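Good evening all. Kettle's on, dog's walked, so settle in for a long thread about looking after the two-handed robot at our shop, the one we call Femilel. A few of you asked last month what the upkeep is like and I promised I'd get to it.

Quick background for the newer folks. Femilel spends her days (yes, her, we gave up arguing) putting boxes into cupboards and taking them out again, over and over, for a storage project with Revetti. I write up the maintenance side for the Skillville newsletter and the long version ends up here.

Her counter rolled past 2,537 cycles on Monday. I set the service interval at 400 when we started and I've been glad of it, even though it felt like fussing at the time.

First job at every service is the covers. The black sleeves are there to keep grit and stray threads away from the joints, and they do it beautifully, but fabric creeps. It works its way down toward the hand a little at a time, and then one morning a fold gets nipped at the end of a move and you have a very sad sleeve.

So: arms out, power to hold only, e-stop within reach. Run your hand along the fabric and smooth it back up toward the shoulder. If you find a thin spot, mark it with chalk and swap the sleeve that week. I keep two washed spares in the drawer. Cold wash, and please, please no fabric softener, it leaves a film that grabs dust like you wouldn't believe.

Next, the wrists. Soft brush first, then a dry lint-free cloth, and only then a cloth with a bit of isopropyl on it. I did them in the wrong order for ages and was basically making mud. Go gently at any opening in the housing and never blow compressed air straight in. It pushes the muck further along and you'll be meeting it again in a month!

Then fingers. I move each one by hand through its whole travel, slowly, with my eyes closed if the room's quiet. You feel a dry joint well before you hear it. Rubber tips get wiped with plain warm water and checked for shine. A shiny tip is a slippery tip, and with big smooth boxes that matters a lot. 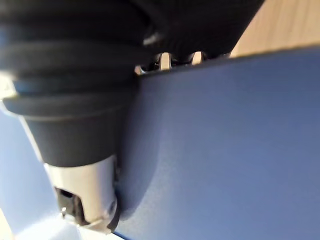
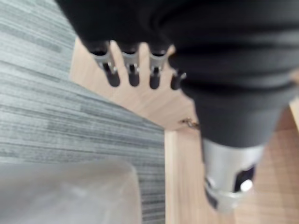
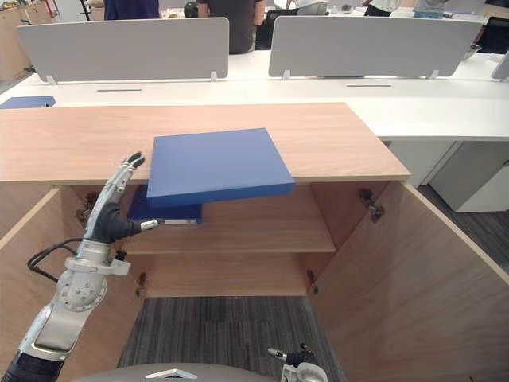

Covers and wrist metal up close in the first two, then the left hand in at the cupboard with the blue lid in the last.

Now the part that took me longest to learn, which is the thumb. On our setup the thumb does far more work than I'd planned for. The fingers mostly guide, and the thumb ends up doing the pushing whenever a box sits a bit deep on the shelf. Check the thumb fasteners first and check them again at the end.

Paint pen is your friend here. One thin stripe across each bolt head and onto the metal beside it, and from then on you can see at a glance whether anything has crept. I did 137 stripes one wet Sunday with the cricket on and it was a lovely afternoon, no regrets.

Cables next. Follow each one with your fingers from end to end and make sure the loop at the wrist still has slack with the arm at full reach. If it pulls straight, re-clip it further back. Too much slack is its own problem around open doors, because a loop will find a hinge sooner or later. Ask me how I know.

Last of all is the cupboard, which people forget is part of the cell. Hinge screws work loose, the doors drop a couple of millimetres, and suddenly you're retuning a reach that was perfectly fine. Tighten the hinges, check both doors open the same amount every time, then rerun your reference positions.

I log the lot in an exercise book. Cycle count, what I touched, what felt odd, what colour the cloth came away. The entry at cycle 756 just says "left thumb gritty??" and that's the one that got me checking thumbs first.

Whole service takes me a morning with a tea break in it. If anyone's running something similar and has found a better cover fabric, I'd love to hear what you went with and how it's washing up.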